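Gumano, or how I spent a perfectly good evening at the movies

So I finally saw Gumano. I've been putting it off since the trailer came out, mostly because the trailer gave away what looked like the whole story, and partly because the only place near me still showing it was the old two-screen in Ulbridge, where the heating has opinions of its own. I wore my big coat. I was glad of it.

First, the title. For weeks I assumed it was somebody's name. It's the town! The whole movie takes place in this fishing town that's losing its ferry, and the lead, a woman who sells tickets at the ferry office, has one season left before her job goes away. That's pretty much the plot, and if you need a car chase I can't help you. There is a very slow tractor at one point.

I loved the first hour. It's mostly her at the ticket window, dealing with people who don't want to hear that the boat isn't running, and the way she changes her voice for each of them is so well done that I forgot I was watching someone act. There's an old couple who come in every morning to ask the same thing, and by the fourth visit half the room was laughing before they even opened their mouths. Then the fifth visit comes, only one of them walks in, and you could have heard a popcorn drop.

The middle is where I got restless. The brother shows up from the city with a plan to turn the ferry office into a hotel, and suddenly everyone is shouting about money in kitchens. I don't mind shouting in kitchens. I grew up with it. But the movie was doing so nicely without him, and he gets three big speeches when one would have been plenty. A friend who saw it before me said the brother was her favorite part, so take that for what it's worth.

The songs, though. There are only a couple, both by a band called Murín that I'd never heard of, and I've had the closing one stuck in my head ever since. It starts with just an accordion and then the drums come in so late you've given up on them. I went looking for it as soon as I got home and the video had 3,734 plays, which seems criminal. Go and make it 3,735, please. (It's on the Hokance channel, the same people who put the movie out. They've also got a making-of up there, but watch that after, since it shows the ending in the first minute.)

A small complaint about subtitles. They were white, and a good third of this movie is fog. I missed an entire phone call. From what I could piece together later it was the phone call, the one that explains why she never took the job on the mainland, and I had to ask the man behind me in the lobby line. He'd missed it too. We worked it out between us from her face, which says a lot for her face.

The Ulbridge theater seats some 200 people and I'd say we filled the first few rows and a bit of the back. I like it like that in December, everyone spread out with their coats on the next seat. Popcorn was fresh, coffee was not. They've brought back the paper tickets, too, the little pink ones, and mine is already on the fridge. 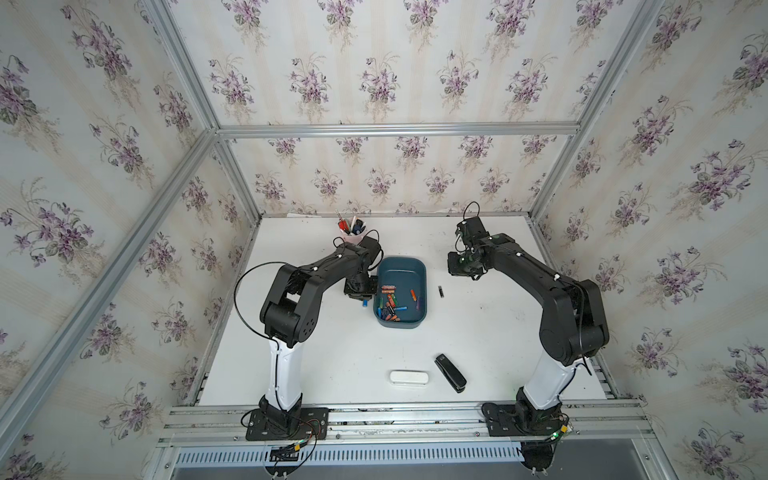
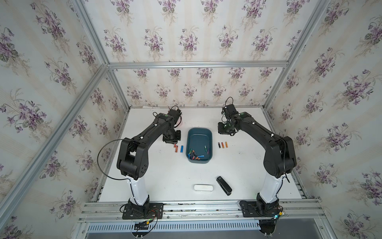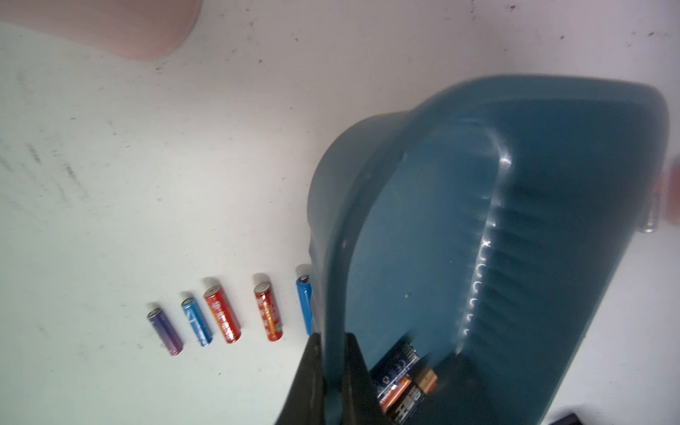 The blue AA battery, upright in the gripper:

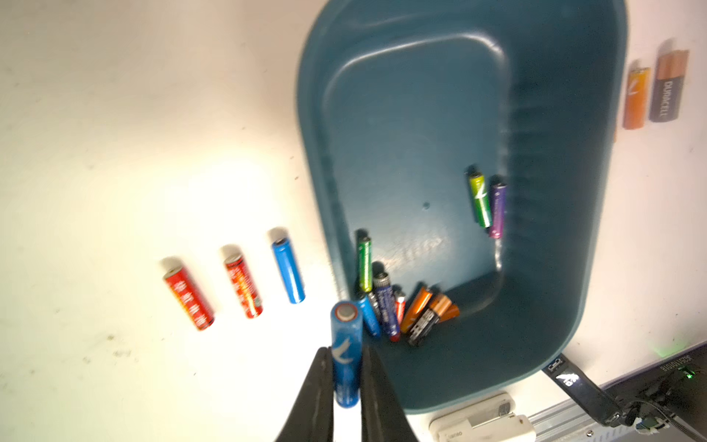

Please ask before reposting.

Would I see it again? Yes, but at home, with the brightness turned up and my thumb ready for the brother's second speech. I'd happily watch the ending twice. She closes the window, counts out the cash drawer, and puts the sign up, and it takes forever, and I didn't want it to be any shorter. Two women down the row from me were crying and passing one napkin back and forth. I had my own napkin, thanks.

If you're anywhere near Ulbridge it's on for another week, evenings only, and the 7:15 is the one to go for. The late showing gets out after the last bus, and I found that out the cold way last winter. I think they're bringing back that old musical about the bakery next, the one with the staircase number, and I already know I'll be there for it. Tell me in the comments if you've seen Gumano and managed to read that phone call. I still want to know what her mother said.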